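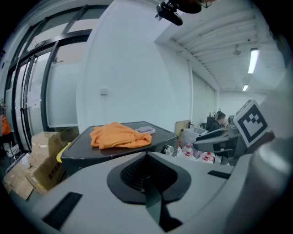 September, after midnight

Couldn't sleep, so I may as well write down what I thought of the film before Ditte talks me into liking it.

We went to the seven o'clock of Musstead. Oluf Norðdahl's third, and the first one I've paid full price for. The poster outside the Fogh had four pull quotes on it and I had heard of one of the publications. "A masterpiece of quiet," said one. It is quiet, I'll give it that. A man inherits a lighthouse and walks up the stairs. Then he walks down the stairs. Ditte held my sleeve during the second descent and I thought she was moved, but she wanted the candy.

What bothers me is that everyone had decided beforehand. The woman at the ticket desk told us we were in for something special, and when I asked if she'd seen it she said no. Mogens had sent me three messages about it this week and he saw it at a festival, with Norðdahl in the room, after free wine. I'd like to see how he gets on with it on a wet night with a man behind him eating chips.

Things I did like, so I can't be accused of sulking: the sound of the gulls before you see any gulls. The sister, played by Ásdís Vídalín, who has two scenes and looks like she has come in from a better film. The bit with the letter dated 1587, until he reads it out loud. Why read it out loud? We could see it. It was on the screen long enough for me to read it, doubt the handwriting and read it again.

Ditte says I do this with everything. She says I sat through Vistia with my arms folded and then brought it up at dinner for a month, and she's right about the dinner part. But Vistia had a plot. I could tell you what happens in Vistia.
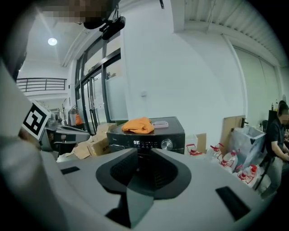 She also says the ending is the point, that he never lights the lamp and we're supposed to want him to. Fine. I did want him to, mostly so we could see what was going on in the corner of the room. Whole stretches of it were so dark I was watching the exit sign. I don't believe that was a choice – I think the bulb in screen 2 is going, same as it was in spring when we saw Niturer and couldn't tell the brothers apart. If I wrote to the Fogh about it they would tell me it was the director's vision.

There were 14 minutes of trailers before it, by my watch. One was for a comedy that gave away what I assume is its only joke.

Oddur Bjarnason's review went up this evening and I read it when we got in, which was a mistake at that hour. He calls the stairs "a meditation on grief." Maybe. Nobody in the film mentions anyone they miss. The uncle who left him the lighthouse gets one line and it's about the plumbing. I went back through the review looking for a sentence about something that was on the screen and found the one about the coat. It is a good coat.

I suppose I'll have to see it again before I argue with Mogens on it. He'll say I was tired, and I was. Ditte is asleep with the lamp on. Matinee is half price if I go alone. Ask her what she thought the dog was for.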